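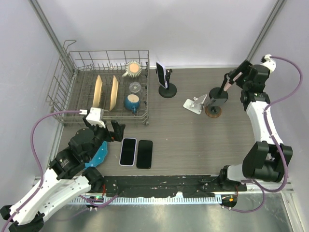 Two-arm cell on the bench, cable routing + phone stand task, need opinions

Tamihana workshop board > Builds in progress

pruslow_cat
ok so the cell is finally up. walls on, rail bolted down, both arms on it. Lavender-ish panels because thats what the shop had left and I was not paying for more. Task for now is kitchen clutter plus phone stands. dish rack at the back left, plates and mugs in it, stands on the right side, phones flat near the front. Left arm does the rack, right arm does the stands. In theory.

Problem is the purple cables. They loop way out past the wrists and I keep worrying one will snag a mug handle. Shorter cable? Clips? Want to settle it before November, thats when I lose the bench.
- Catalina

stistirport41
Shorter cable no. You'll rip the connector the first time the wrist rolls all the way over. Ask me how I know

grimshaw_w
Disagree with 41. Shorter is fine if you limit the wrist roll in software. I ran mine short for 7 months, zero problems. What kills connectors is a tight bend right at the housing. Length has nothing to do with it.

stistirport41
7 months doing what tho. pick and place on a flat table is not reaching into a wire rack

grimshaw_w
Stacking cups. Fair enough, no rack. Still say limit the roll.

pruslow_cat
I dont want to limit roll, the mugs need it. One's on its side half the time and I want the arm to come at it from whatever angle

zumedel
is that comb strip along the front the slotted duct stuff? looks tidy. what are you running in it

pruslow_cat
Power and data both, I know I know. Will split them later.

zumedel
split them now. I had 2 days of dropped packets from exactly that, thought it was the driver, reinstalled everything. was the duct

grimshaw_w
Two days is nothing. But yes split them. Catalina what's the plan for the stands? Round bases slide when you push on the post, I'd tape them down.

pruslow_cat
No tape! whole point is that the arm moves them. One of the black ones was on a coaster over by the right arm and I want it out in the middle, clear of the wall. Moved a few things about between runs so dont hold me to the layout. Right now I'm trying the left arm on the middle stand, coming in over the post from the top with the elbow bent hard, and the cable goes up and over the front of the rack to get there. That's the bit I hate. 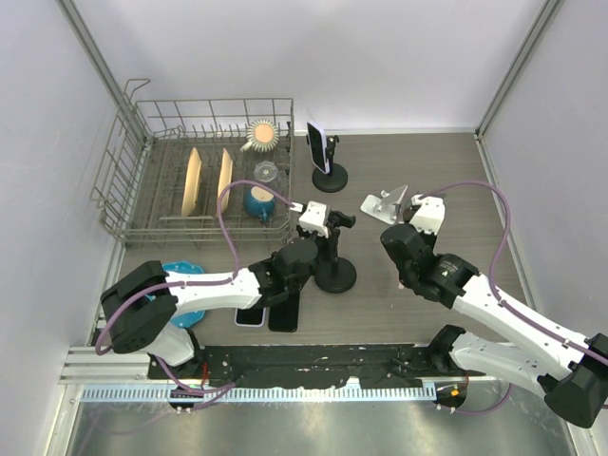 Tried coming in lower and the forearm fouls the rack corner, so over the top it is unless I shift the rack. Could go 41 mm further left with it before the wall gets in the way. Havent tried. Elbow might hit the blue plate too, it hangs right over that part of the table

stistirport41
ok the cable going over the mugs is bad. Clip it to the forearm closer to the wrist and leave a small service loop, fist sized. Don't let it find its own path

grimshaw_w
Agree with 41 on this one, mark the date. Also why is the left arm doing the stands at all, you said right arm does stands

pruslow_cat
right one's busy with the little folding stand. Silver one. And I want them to share the middle eventualy so may as well suffer now

zumedel
who gets priority in the middle? hard zones or are you doing it live

pruslow_cat
hard zones. line down the center, whoever asks first gets it, other one waits. dumb but I understand it

stistirport41
Dumb is fine. I'd put the line in before touching the cables, a crash will cost you more than a snagged mug

grimshaw_w
Nah cables first. It's a ten minute job and zones will eat her whole evening.

stistirport41
ten minutes lol. nothing on that board has ever taken ten minutes

pruslow_cat
Cables first, sorry 41. Got a bag of clips in the drawer, will do the left one tonight and run it slow with nothing breakable in the rack. Wiremu can you send me the roll limit thing anyway? Might use it on the right arm only

grimshaw_w
Sent. It's set to 7 degrees short of the stop, change that if your wrist is a different rev. Check the sign too, mine is flipped

zumedel
and split the duct

pruslow_cat
YES ok. splitting the duct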